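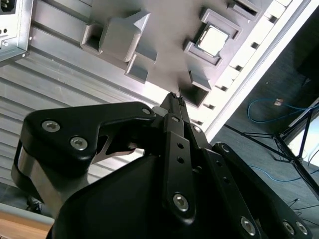

3. The Kit as Delivered and as Used

3.1 Setup

The Devia adaptive gripper kit is sold to small workshops and teaching labs that want to pick up parts and would like to be doing it by lunch. The brochure promises a first grasp in 360 seconds from opening the box. We read this claim carefully and concluded that it must refer to a box opened by someone who has already installed the software, found the correct adapter ring and made peace with the cable. Our own first grasp came in the afternoon of the second day, and the object grasped was the packing foam.

To be fair to the vendor, most of that time went into the mounting pattern. The manual gives the bolt circle for the Dreswood arm and for the Vidmar arm, and prints the two drawings under each other's headings. Once we had swapped them back, the mechanical work was quick. The bolts take an ordinary hex key, the plates line up, and we have not had to shim anything. We wrote to the support address about the drawings and received a courteous reply containing the same manual.

3.2 Task

We wanted a job dull enough that any interesting behavior could be blamed on the gripper. The robot approaches a molded tray fixed to a grooved aluminum panel, takes a small square part out of one pocket and puts it down in another. The working area is shown in Figure 2, where a light beige square sits in its pocket inside a raised frame and the pointed fingertip is almost at the tray. The distance between "almost at the tray" and "in the tray" accounts for a good share of the failures reported below.

The tray has raised blocks as well as pockets, and we left all of them in the path planner's way. A person reaching for a part steers around such things without thinking. The Devia planner also does it without thinking, in a different sense: its collision model treats the finger linkage as a plain cylinder. The real linkage is an arrangement of flat plates that gets wider in the middle, and it is usually the middle that arrives somewhere unexpected. We ended up drawing our own collision shape from calipers and bad temper. It is a good deal uglier than the cylinder and has served us well.

3.3 Trials

We ran 1,427 grasp attempts in August, using three grip force settings, which the software calls Gentle, Normal and Confident. Gentle let go of parts during the lift. Normal did what we asked for most of the time. Confident held on to everything, including, on two occasions, the rim of the pocket. We recommend Normal, and we suspect the vendor does too, as it is the only setting covered in the troubleshooting chapter.

Failures fell into groups that were easy to tell apart by ear. A click meant that the fingertip had landed on the raised frame. A scrape meant that it had entered the pocket at an angle and was making the best of it. Silence meant that it had closed on air, after which the status light turned green and the log recorded a successful grasp. We consider this last behavior the most serious defect in the kit. The fingers report their own position perfectly well, so an empty grasp could be caught by comparing the final opening with the width of the part. We added this check ourselves in a short script. The release notes for the firmware dated 06/10/2020 list "improved grasp optimism" among the changes, and we have not dared to install it.

For comparison we repeated the task with the Trandov parallel gripper already in the lab. It is slower, heavier and has no app. It also has a small switch that knows whether anything is in its jaws, and we found ourselves growing fond of it. Section 4 gives the results for both grippers by force setting and failure type.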